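Support request 334 – Hot water goes cold after few minutes, Trilmont boiler
Status: Closed
Category: Heating and hot water / Combination boilers
Product: Trilmont combination boiler, wall mounted
Location: Grendley

First message

Hello,

I am writing because of a problem with hot water in our apartment. The boiler is a Trilmont and it came with the apartment when we moved in. The heating works well, all radiators become warm from top to bottom. The problem is only with the hot water from the tap.

When I open the hot tap in the kitchen, the water becomes hot after a short wait, as it should. It stays hot for maybe two minutes. Then it becomes lukewarm, then cold, then after a while hot again. In the shower it is the same, but worse, because there we use more water for a longer time.

What I already tried:

1. I switched the boiler off at the main switch, waited 12 minutes and switched it on again. No change.
2. I checked the pressure on the gauge. It is in the green part, both when the boiler is cold and when it is heating.
3. I turned the hot water temperature down a little, because I read that a too high setting can make the burner stop. The water was less hot, but it still went cold in the same way.
4. I cleaned the small strainer in the kitchen faucet. There was white sand in it, quite a lot.

There is no error code on the display. The flame symbol goes off when the water becomes cold and comes back later.

Please advise me what to check next. I did not open the cover of the boiler and I do not want to open it myself.

Reply from support

Thank you for the detailed report. Please do not open the cover, you are right about this. Only a registered technician should do it.

The white sand in the strainer is likely limescale. Before we decide on a visit, we need to know a few more things. Is the problem the same at every hot tap? Does it change when the tap is opened only halfway? And where is the boiler in relation to the kitchen sink, is there a long pipe between them?

Second message 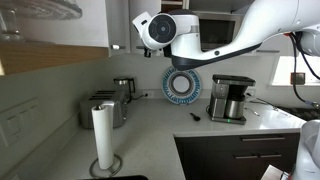 The boiler hangs in a closet in the hallway, on the other side of the kitchen wall, so the pipe is short. I paced it and it cannot be more than a few steps. The pipe to the kitchen comes through the wall low down and goes behind the cabinets. The cabinets are dark brown and the white countertop goes along the left wall and the back wall before it turns to the right, so I cannot see the pipe for most of its way without removing things. I can only see the last piece under the sink. It is dry there and the shut-off valves are both fully open.

I tested every tap as you asked, one at a time, with all others closed:

Kitchen, fully open: hot for two minutes, then cold.
Kitchen, half open: it is hot for less time, and it changes between hot and cold more often.
Bathroom sink, fully open: same as kitchen.
Shower: hot at first, then cold, then hot again. Turning the mixer all the way to hot does not help.

So it is worse with less water. I was surprised by this, because I expected the opposite. I thought that if I ask for less hot water, the boiler has an easier job.

One more thing I noticed. When the water goes cold, I can hear the fan in the boiler continue for 30 seconds, then a click, and then the burner starts again.

Reply from support

This is very useful. When the flow is low, the water stays longer in the plate heat exchanger and becomes too hot. The boiler protects itself and stops the burner. The fan keeps running to clear the gas, and then it tries again. In a clean boiler this should not happen at normal flow. If the heat exchanger is partly blocked with limescale, or if the hot water sensor reads wrong, it happens much earlier.

Do you know the hardness of the water in your area, and is there any filter or softener on the cold inlet?

Third message

There is a scale filter on the cold inlet, it has the name Sanda on the side. I did not know what it was until now. On the label it says to change the cartridge after 3000 hours, but there is no date written on it and I have no papers from the previous tenant. I think it was never changed. The plastic bowl is transparent, and the material inside looks brown.

I could not find the hardness on the website of the water company. I bought a test strip and it went to the highest color.

Should I change the cartridge by myself? I have a wrench that fits the bowl.

Reply from support

You can change the cartridge yourself if there is a shut-off valve before the filter. Switch off the boiler, close the valve, open a hot tap to let the pressure out, and only then loosen the bowl. Keep a bucket under it. A new cartridge will not remove the scale that is already in the boiler, so we have also requested a visit from Tamiru, our service partner in Grendley.

Fourth message

I changed the cartridge. It was easy, only the rubber ring was stuck and I had to buy a new one. The flow in the kitchen is clearly stronger now. The hot water lasts a little longer before it goes cold, but the problem is still there.

The technician from Tamiru comes in the morning. I will write again after the visit.

Fifth message

The technician came and stayed for two hours. He measured the hot water sensor first and it was good. Then he took out the plate heat exchanger and showed it to me. The openings on the tap water side were nearly closed with scale. He said flushing was possible but in this condition it would not last, so he put a new one. He also cleaned the flow turbine and set the hot water temperature a bit lower than I had it, to slow down new scale.

After this I repeated the same tests:

Kitchen, fully open: hot for ten minutes, then I closed it.
Kitchen, half open: hot all the time, with one very small change at the start.
Bathroom sink: hot.
Shower: hot, and the mixer works normally again.

I have one remaining question – how often should I change the cartridge if the water is so hard? The 3000 hours on the label is not easy to count for a normal person.

Reply from support

With water of this hardness we suggest once a year, or earlier if the material becomes dark. Write the month on the bowl with a marker. It is also good to ask for a check of the heat exchanger at the yearly service.

We will keep the ticket open for a short time in case the problem returns.

Sixth message

Thank you. I wrote September on the bowl. The hot water has been fine since the repair, also in the shower, and you can close the ticket.

Closed by support
Cause: plate heat exchanger blocked by limescale, inlet filter cartridge not replaced.
Parts used: plate heat exchanger with seals (Tamiru); filter cartridge and rubber ring (customer).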